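Irkby Campaign Atlas: The Rif, 1909 to 1927
Reviewed by Manuela Russo

I bought the Irkby atlas in January to replace a stack of photocopied staff maps I had been using for a long piece on Spanish operations in northern Morocco. It costs $129 for the boxed edition, which has the bound atlas, a folder of loose sheets and a separate gazetteer. There is a cheaper paperback without the loose sheets. I have not used that one.

The atlas runs to 319 pages. The editor is Ivars Ramanauskas, and the text is by Danilo Samonte, who also wrote the gazetteer. The first third covers the fighting near Melilla in 1909 and the years of slow advance after it. The middle goes through Annual and the collapse of the line of posts in 1921. The rest deals with the recovery, the withdrawal from Xauen, the landing at Alhucemas and the final campaigns.

The maps are good. There are 148 of them, nearly all redrawn for this book, and the scale bar is always in the same corner. Unit positions are dated to the day where the records allow it, and a dashed outline is used where they don't. I checked the Annual sheets against my own notes and found one post on the wrong side of a dry riverbed. I found nothing else wrong in that section.

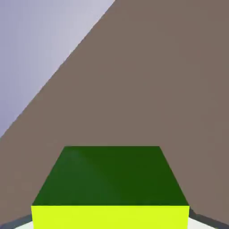 Relief is where the atlas takes some getting used to. Heights are shown by flat tints with no hachures, and the steps between them are large. The lowest ground is a bright yellow-green and the next step up is a dark forest green, about as far apart as the front and top of the green block, and they meet along an edge just as crisp. On the coastal sheets this works well. In the hills it makes gentle slopes look like cliffs, and a reader new to the region could get the wrong idea of what a supply column had to climb. Contour lines would have fixed this. The loose sheets do have them, printed in thin gray, so I ended up using those for anything inland.

The gazetteer has 1,145 entries. Each gives the Spanish military spelling, the French spelling if there was one, and the modern name. It saved me a lot of time. Tribal areas are listed separately, with a short note on which leaders dealt with which commanders and when. The notes on the 1921 negotiations are too short and have no sources.

Binding is sewn and the book lies flat from about page 40 on. The box is weak at the corners, and mine split on one side within a month. Paper is matte and takes pencil.

Compared with the older Appiah atlas, which I still own, the Irkby has better maps and worse text. Appiah gives you full orders of battle and a proper account of how the high commissioners and the war ministry disagreed. Samonte gets through the politics in a page per chapter. If you only want one, and you already know the politics, buy the Irkby. If you are starting out, find a used Appiah first.

Four stars out of five. I took one off for the relief tints and the box.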